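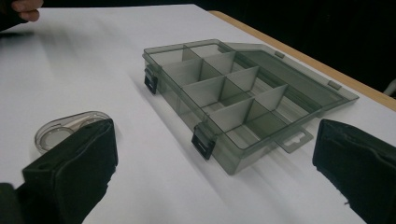 オスティッツ、2024年7月31日(水)

コニーリー創作基金 ご担当者様

共同創作企画「ドゥディア」の進み具合について報告いたします。前回の報告のあと、人物登録集の編集と、世界の決まりごとを書いた手引きの改訂を中心に作業をしました。私の日本語に分かりにくい箇所がありましたら、遠慮なくお知らせください。

まず登録集についてです。ドゥディアは、参加者がそれぞれ自分の馬の登場人物を作り、同じ世界の中で物語を書きあう企画です。登録の用紙には名前、毛の色、たてがみの形、住んでいる町、仕事、性格、そして額のしるしの由来を書いていただきます。今期に受けつけた用紙のうち、13名分の確認が終わりました。確認というのは、他の人物との矛盾がないか、手引きの決まりに合っているかを、編集の者が読んで調べることです。

いちばん時間がかかったのは、しるしの由来の欄でした。以前の手引きでは「子どものころに大切なことを学んだ日に現れる」とだけ書いてありましたので、参加者によって理解がかなり違いました。大人になってから現れた人物もいますし、生まれた時から持っている人物もいます。どちらも良い物語なので、不許可にしたくありませんでした。話し合いの結果、現れる時期は自由とし、そのかわり、現れた場所を必ず世界地図の中から選んでもらうことにしました。地図にない場所を使いたい時は、先に地図の係へ申請をします。この方法にしてから、書き直しをお願いする回数は減りました。

由来の文章は400字までと決めました。短すぎるという意見も届いています。長く書きたい方には、登録とは別に短編として出してもらい、登録集から短編の題名を参照できる形にします。

次に、北の谷の言葉づかいについてです。谷の住民は昔の言い方で話すという設定がありますが、書き手が日本語を母語としない場合、昔の言い方を正しく使うのは難しいです。私も苦労しました。そこで、文の終わりの言い方を3種類だけ選び、表にまとめました。谷の人物はこの表の中から一つを選んで使えば十分です。表は手引きの付録に入れました。鍛冶屋の老馬については、すでに公開した話で表にない言い方をしていますので、例外として残します。

絵の作業は予定より遅れています。毛の色の指定が言葉だけの用紙が多く、「夕方の灰色」「古い銀の色」などは、絵をかく者によって全く違う色になりました。今は色見本の番号を書く欄を足して、登録ずみの方にも追記をお願いしています。返事がまだの方には、八月の中ごろにもう一度連絡をします。

支出は申請書の計画の範囲に入っています。校正の謝礼はまだ払っていません。登録集の本文が決まった後に払う約束です。印刷所は変更しない予定ですが、紙の種類を一段軽いものに変えることを検討しています。変更になる場合は、先にご承認をお願いいたします。

クリンドリーの会合の記録を、基金のご希望により、次にそのまま付けます。この記録は昨年の会合の時に書いたもので、今回は誤字だけを直しました。
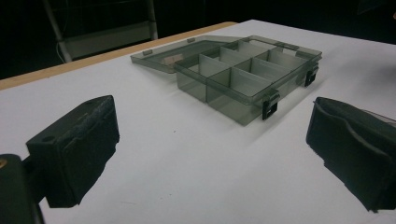

クリンドリー、12月

午前は、二つの話で同じ橋が別の壊れ方をしている問題を話した。洪水で流れたと書いた人と、巨人が踏んだと書いた人がいる。どちらも先に公開した話を直したくないと言った。橋を二つにする案が出たが、地図の係は、川の幅から見て橋が二つあるのは不自然だと反対した。最後に、洪水のあとに直した橋を巨人が踏んだ、という順番でまとまった。年表にその二つの出来事を入れること。巨人の話のほうに、橋が新しいことを示す一文を足すこと。

午後は、長く返事のない参加者の人物をどう扱うかについて。勝手に死なせることはしない、という点では全員が同じ意見だった。物語の中では「旅に出た」とし、本人が戻ったらいつでも再開できる。ただし、町長や門番のように役目のある人物は、代わりの者を立てないと他の話が進まない。代わりは「代理」と呼び、元の人物の名前は役職の表に残す。

飛べる馬と飛べない馬の数の差についても意見が出た。新しく作る人はほとんど飛べる馬を選ぶ。制限をする案は採らない。飛べない馬のほうが活躍できる場所、たとえば坑道や地下の市場の話を先に用意することになった。坑道の話は私が下書きをする。

(会合の記録はここまでです)

上の記録のうち、橋の年表と「代理」の決まりは、今期の手引きに入れました。坑道の話は全13章のつもりで書き始め、第二章まで編集の者に渡しました。正直に申しますと、章の数は多すぎたかもしれません。後半の章は短くまとめ、地下の市場の話と合わせることを考えています。

次の期の作業は、色見本の追記の回収、登録集の索引作り、そして校正者への原稿の送付です。索引は名前の順と町の順の両方を作ります。一つの人物が途中で町を引っ越した場合、どちらの町に載せるかがまだ決まっていません。今のところ両方に載せる考えですが、ページが増えますので、紙の件と一緒に相談させてください。

ドゥディア編集担当
トルモド・ヘルストレム

お問い合わせ | © ドゥディア編集部 無断転載はご遠慮ください | ページの先頭へ戻る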